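Kershaw repair evening, talk 2: What to take out before you send a desktop on
Speaker notes, revised 2/13/22

Start on time. People will still be getting coffee. Say where the restrooms are and that the handout is by the door.

Opening. Most of the desktops we get at Kemside still work. They come in because someone bought a new one, or an office cleared a closet. We passed on 300 of them last year. Tonight is about getting one ready, and it takes a screwdriver and a clear table.

Before the cover comes off. Power cord out of the wall. Hold the power button in for a few seconds. Touch bare metal on the case. Repeat this one, people skip it.

Order of work. Cooler first, then processor, then memory. If the cooler sticks, twist it gently and don't pull straight up. Wipe off the old paste. Lift the lever beside the socket and the bracket opens up. With the cooler away you can see the metal top of the processor, and the memory slots are the long black ones with white clips at the end. Push the clips out and the sticks come up.

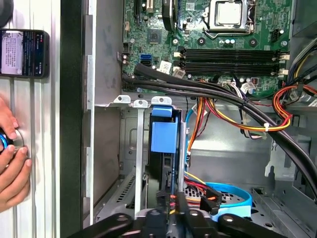 Leave the power supply wires plugged in unless the board is coming out too. The colored ones go back in only one way, but the thin front panel leads don't, so take a phone picture first. If cables are tied in a bundle, leave the tie on.

Bagging. Memory goes in an anti-static bag, 2 sticks to a bag, matched pairs together. Processors go in the plastic trays from Clesitz. Write the machine number on both. Drives go to the wiping bench, never in the parts bin.

Pause for questions here. Someone will ask about laptops. Those are in the May talk.

Last part, 3 minutes. Show the sign-up sheet for the Wesitia pickup. Cases go back on with all their screws. Ask for help stacking chairs.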